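Hrvoje Đorđević on ink, bad photocopies and the witness stand

October 2018

Got forty minutes with Hrvoje Đorđević between a deposition and a train. He examines inks and paper for Stelter, the small lab on Cosgrove Street, and he talks fast. So this is fast too.

First thing, the backlog. 274 files in the cabinet when he started, most of them wills. "People think it's all ransom notes," he says. "I've had one. It was a joke between cousins."

What he does all day: compares toner, looks at staple holes, checks if page three of a contract was printed with pages one and two. Mostly it was. In the Berov estate it wasn't. 115 pages, six of them from a different printer. "You put them side by side and the black is a different black. After that you have to prove it, and that took me untill July."

On photocopies he gets a bit heated. Lawyers send copies of copies, then want an opinion by Friday. "I write back and ask where the original is. Half the time it's in a drawer down the hall from them!"

Does he do handwriting? No. Trained in it early on, left it to collegues. He'd rather talk about paper.

The lab keeps 2,783 reference sheets, filed by mill and year, and he added the Mimen set himself. Office stock, nothing fancy. It dated a lease last spring. The lease said one year, the paper was made two years after. Settled the same week.

Court. He doesn't love it. Bad first time, talked over the judge, used the word "fluoresce" four times before anyone stopped him. Now he brings big prints and short sentences. "If the jury needs me to explain my explanation I've lost them."

Advice for anyone with a document in dispute: don't staple it, don't laminate it, don't write on the envelope while the thing is inside. Paper sleeve, flat, leave it alone. "And please no tape. I beg you."

Then he had his coat on. Train at ten past.

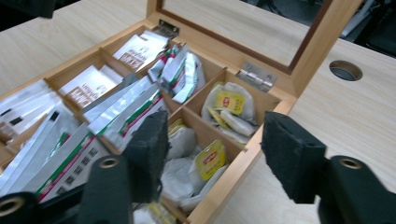

Tea box, lid open.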